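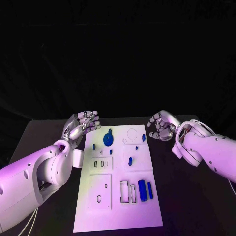 Why does the second coat of shellac drag when the first one went on like a dream?

Mostly the cut is too heavy. The fresh alcohol softens the coat underneath, the pad grabs it, and a thick mix gives you no time to get off the surface before that happens. Thin it down and keep moving.

Notebook, June, finishing bench

Writing this up while my hands still smell like alcohol. I have been fighting with shellac on the Brinen box for most of the month and today it finally clicked, so I want all of it down before I start misremembering it in my own favor.

Where I was this morning: lid of the box, cherry, sanded to 220, one wash coat from the old jar. Old jar is the one labeled 2 lb cut, except I topped it off with flakes at some point and did not write that on the label. So who knows. First coat looked gorgeous. That color! Cherry under shellac is my favorite thing in the shop, it goes from dry cardboard to something you want to eat. Second coat, same jar, same pad, and I got drag marks right across the middle and a ridge where I stopped to think. Do not stop to think with a loaded pad.

Mixed fresh. For anybody reading this who borrows the bench: a 2 lb cut means two pounds of flakes to a gallon of alcohol, and for the little jars I weigh the flakes on the kitchen scale. Put the flakes in first, then the alcohol, lid on loose, swirl it whenever you walk past. I used the Grindska blond flakes, which dissolved completely by lunch except for a bit of fluff at the bottom. Strained it through a paint filter. The last of the Plirano flakes would not dissolve past a sort of jelly, and that batch is going in the trash. Flakes get old too, even dry ones. I had read that and never believed it.

Then cut the fresh stuff with the same volume of alcohol again, and this is the big one. It felt like padding on nothing. I kept wanting to load up more because the surface did not look like it was getting anywhere, and then after a few passes there it was, a thin even shine with no ridges at all. I did a little dance. Wrote the new cut on the label this time, in marker, on both the jar and the lid.

Pad notes. The cotton t-shirt outer is fine. What was wrong was the inside -- I had stuffed it with a paper towel, which packs down hard and gives you one wet spot in the middle. Swapped to a wad of old wool sock and it holds more, lets go of it slower, and keeps its shape. Tap it on scrap before it touches the work. If it leaves a puddle on the scrap it is too wet. If it squeaks it is too dry. I like it when it leaves a mark that flashes off while you watch.

Landing and takeoff: come in from off the edge like a plane, sweep the whole length, leave off the other edge. On the lid this is easy. On the box sides with the handles already on it is miserable, and I will never again glue handles on before finish. (I wrote the same thing in here in the spring. Underline it this time.)

Waited 45 minutes between coats. The can says less. I tried less on the scrap and it was touch dry but the pad still pulled at it, and 45 was fine every single time, so that is my number for this room until the weather changes. It was sticky out this afternoon and I half expected blushing, the milky haze you get when moisture gets trapped, but nothing showed. If it does show up, wipe very lightly with straight alcohol on a nearly dry pad and it should clear. Have done that on the tea tray, worked great, scared me to death.

Fixing the bad coat. I was ready to sand the lid all the way back and I am so glad I did not. Let it harden through lunch, then 320 stearated paper, dry, on a cork block, just until the ridge was flat and everything looked evenly dull. Went through to wood in one tiny spot near the front corner. Touched that in with the thin cut on an artist's brush, dab and leave it alone, and after another padded coat I had to hunt for it with the raking light. Raking light is the best inspection tool in the building, by the way. The overheads hide everything. Get down low with your eye at the level of the lid and look across toward the lamp.

Wax question is still open. The Bhuiyan paste wax gave a lovely soft sheen on the test strip but it also turned up fingerprints I could not buff out, which makes me think the shellac under it was still too soft. Going to leave the lid alone for a week and try again on the same strip before I go anywhere near the real thing. If somebody wants to test a different wax in the meantime, the leftover cherry strips are on the shelf over the sink, and please write on the back what you used.

Things to buy: alcohol, the good stuff, as the hardware store can was slow to dry and smelled odd. More blond flakes. A few small glass jars with lids that do not stick. I put a smear of wax on the threads of the current ones and they open fine now, so maybe skip the jars.

Next up is the inside of the box. Shellac in there too, one thin coat, no oil. Oil inside a closed box goes sour and you smell it every time you lift the lid, and shellac does not do that. Still deciding about the bottom. Might line it with felt, might leave it plain. The grain down there is pretty nice -- a little ripple at one end that I did not notice until the wash coat hit it -- so I am leaning plain.

Lid is on the drying rack, finish side up. Please do not touch it, even to check. I already checked.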